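Startseite Themen Zoll & Außenhandel Fragen Anmelden

Lesezeit: 2 Minuten

Ursprungsnachweis für Lieferung in die Schweiz, welche Erklärung brauche ich?

Remo Kofler

Guten Tag an alle. Ich arbeite seit Mai bei einem kleinen Betrieb, der Firma Tollen, und bin dort auch für den Export zuständig. Wir sitzen in Österreich und liefern Halterungen aus Aluminium an einen Kunden in der Schweiz, die Firma Plemer. Die Sendung hat 21 Positionen, der Warenwert ist 274 Euro pro Karton, und es sind 4 Kartons. Der Kunde verlangt jetzt von uns einen Präferenznachweis, damit er keine Probleme mit dem Zoll bekommt.

Meine Frage ist: Muss ich dafür eine EUR.1 beantragen, oder genügt ein Satz auf der Rechnung? Ein Teil der Ware ist von uns selbst hergestellt, ein anderer Teil ist zugekauft bei Dimico. Von diesem Lieferanten habe ich noch keine Lieferantenerklärung erhalten. Ich bedanke mich im Voraus für jede Hilfe.

Annelies Schwaiger

Hallo Remo, bei diesem Wert genügt die Ursprungserklärung auf der Rechnung. Die Grenze liegt bei 6.000 Euro pro Sendung, und bis dahin darf jeder Ausführer sie ausstellen, auch ohne Bewilligung. Eine EUR.1 ist möglich, aber nicht notwendig.

Wichtig ist der Wortlaut. Er ist im Abkommen vorgeschrieben und man soll ihn nicht frei formulieren. Ort, Datum und Unterschrift gehören auch dazu.
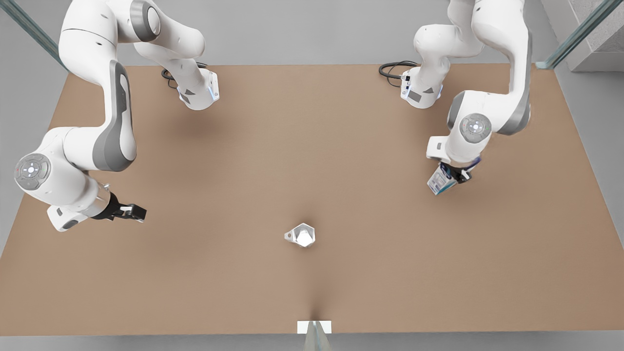 Zur zugekauften Ware

Für die Teile von Dimico darfst du die Erklärung erst dann abgeben, wenn du den Ursprung belegen kannst. Der Einkauf in der EU ist noch kein Beweis. Bitte verlange eine Lieferantenerklärung mit Präferenzursprung. Wenn sie nicht rechtzeitig kommt, musst du diese Positionen auf der Rechnung deutlich kennzeichnen, damit sich die Erklärung nicht auf sie bezieht. Auch für die eigene Ware muss die Ursprungsregel der jeweiligen Zolltarifnummer geprüft sein.

Frimpong

Wir schreiben den Satz immer auf jede Rechnung, auch bei 400 Euro. Hat noch nie jemand gefragt.

Annelies Schwaiger

@Frimpong: Davon möchte ich abraten. Eine Nachprüfung kann auch später noch kommen, und dann muss der Ausführer die Unterlagen vorlegen.

Remo Kofler

Vielen Dank, Annelies. Ich habe Dimico heute um die Erklärung gebeten und warte mit der Rechnung, bis sie da ist.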